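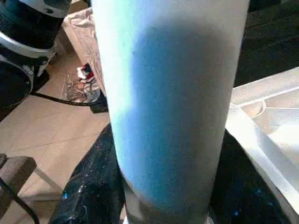 Whole-house water softener, $1,811 fitted. Talk me out of it

6 min read

kettlefuzz
Had a bloke through in March from an outfit called Proltach. He did the drip test at the sink, held the tube up to the window, made a face. Says our water is "aggressive" and we'll be replacing the hot water service within a few years if we don't treat it. Quote is $1,811 fitted for the Vutari unit, plus salt, plus a yearly service he was a bit vague on.

Our kettle does go white. Shower screen is a pain. Apart from that I've lived here 11 years and never thought about the water once. Is this a real thing or am I being had?

damp_possum
Had.

Yanti Raju
Depends what the number was. Did he give you a hardness figure or only the colour? The drops turn colour for pretty much anyone's tap water, it's a good bit of theatre. Ring your water supplier, they'll tell you the hardness for your area for free. If it comes back at 62 mg/L, say, you've got soft water and a man who wants to sell you a tank.

kettlefuzz
He wrote "HIGH" on the sheet and circled it. No number.

damp_possum
See above.

gravelrash
I'll go the other way. We're on bore water and put a softener in when we built. Towels are softer, screen wipes clean, and we've had no trouble with the element. Wouldn't go back. People who sneer at these have usually never lived with properly hard water.

Yanti Raju
Bore water is a different animal though. OP hasn't said anything about a bore.

kettlefuzz
Town water. Sorry, should have said.

gravelrash
Fair enough, but town water isn't all the same either. My sister's is nearly as bad as ours.
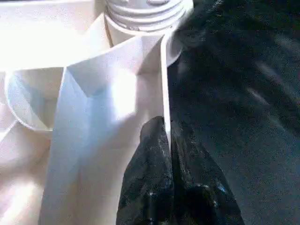

tinribs
Before anyone spends $1,811 on anything, what's the hot water service? If it's an old storage tank the anode is what saves it, and a softener can chew through the anode faster. Funny how that never comes up at the kitchen table. Ask him when yours was last looked at. My guess is he didn't go near it.

kettlefuzz
He didn't. It's a MacLeish, on the side of the house, came with the place. Anode? I've never touched it.

tinribs
Then there's your job. Plumber, new anode, done.

softwater_sal
I used to do the phones for a softener company (not that one, and I won't say which). The callers had a script and "aggressive" was in it. The gear mostly worked fine. What I didn't like was the salt contract. People forgot they'd signed up for it and were paying for bags stacked in the garage that they couldn't get through. Read the back page.

gravelrash
You can buy the salt yourself you know. I've never had a contract.

softwater_sal
You can now. Plenty of them were told it voided the warranty.

old_mate_ferris
I've got one of those magnet things that clips around the pipe. $570. Kettle's been cleaner ever since.

Yanti Raju
Did you change anything else at the same time? New kettle?

old_mate_ferris
New kettle, yes. But I don't think it's that.

damp_possum
mate

old_mate_ferris
Laugh all you like, I'm happy with it.

tinribs
I'd want to see it taken off for six months and the same kettle weighed before and after. Otherwise it's a magnet on a pipe.

kettlefuzz
OK, rang the water people. They put our suburb at 62, so Yanti, either you're psychic or you live around the corner. The woman on the phone called it "on the soft side". Asked her why the kettle goes white and she said even soft water leaves something behind if you never empty it, and did I ever empty it. I do not.

Rang Proltach back and asked for his number. He said the supplier's figures are "averages" and the special price runs out at 5pm.

Yanti Raju
What happens at 5pm?

kettlefuzz
I'll let you know. Plumber is booked for the anode and I've got vinegar in the kettle.

gravelrash
Still say you'd like the towels.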